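Workshop Tips: Getting a Two-Arm Kit to Turn Catalog Pages
October 21, 2022

I've been running the Murer two-arm kit since July, and the job I get asked about most is page turning. Parts catalogs are the worst of it – slick paper, tiny tables, and a spine that wants to close on you. So, a few tips before you spend your money!

Open the book near the middle first, and put it down on something with a grid. I line the spine up with a printed line and it saves me a ton of fiddling.

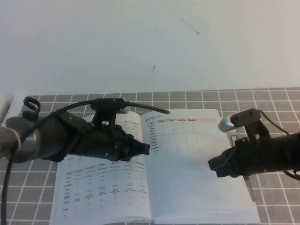
Both arms in over an open catalog, one gripper on each side of the right page.

Murer sells the kit in 2 versions, and the Lanari grippers only come with the pricier one (part 3366, if you're ordering by phone). I'd pay for them. The plain fingers kept picking up two sheets at once for me. Go slow, too – I keep mine at speed 4.
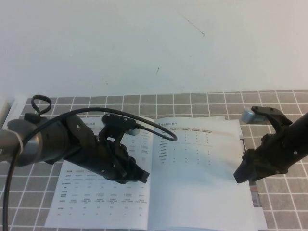 Can I use the kit on a magazine?
Thin paper is harder, so lower the grip setting and expect to redo a page now and then.

Watch your cables. Mine snagged twice before I gave them a bigger loop up top. Biltel sells soft clips for this, but hook-and-loop ties from the junk drawer do fine. For glossy pages, bow the sheet a little before you carry it over, and check the wrist view for glare while you're at it.

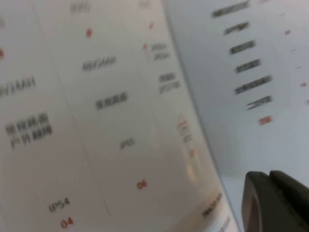
Mavromatis wrote in to say the setup guide is way too short and that it took up to 2 hours to get both arms lined up. I had the same trouble. Do the left arm all the way through, save it, then start on the right.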